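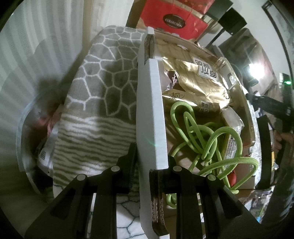

Picked up a used 100 amp breaker panel from the Dursun surplus yard Thursday, and I am way too happy about it! They wanted 200 bucks, I got them down some. The door had no padding at all, so I'm packing it for the ride the cheap way, white foam board up against brown corrugated cardboard.

Next up is the breakers. 4 of them are Baken and I can't find a date code on any. Anybody know where they stamped those?

Valter Bastos, I still owe you 30 for the lugs, I know, I know.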